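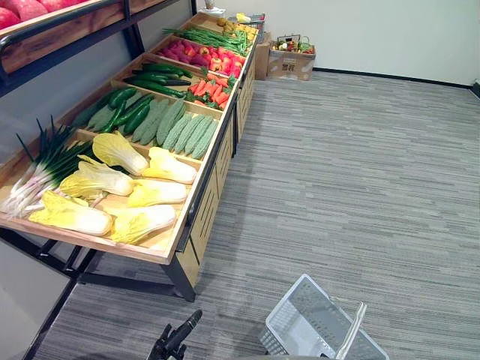
Napa cabbage up front, peppers farther back. All pretend, all for the play market at Henamlow.

1/ We kept the green onions next to the cabbages. Bitter melons get the tray behind.

2/ Carrots still have their tops on. I'd like price cards by November, one per tray, big print.

3/ Shopping basket goes on the round white table so kids can find it.
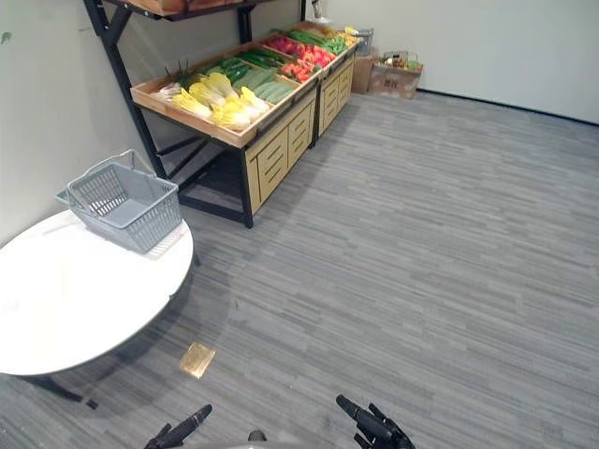

Brostoto replied asking if the cucumbers could go lower for the three-year-olds.

4/ Fair point. I'll try them in a crate on the carpet.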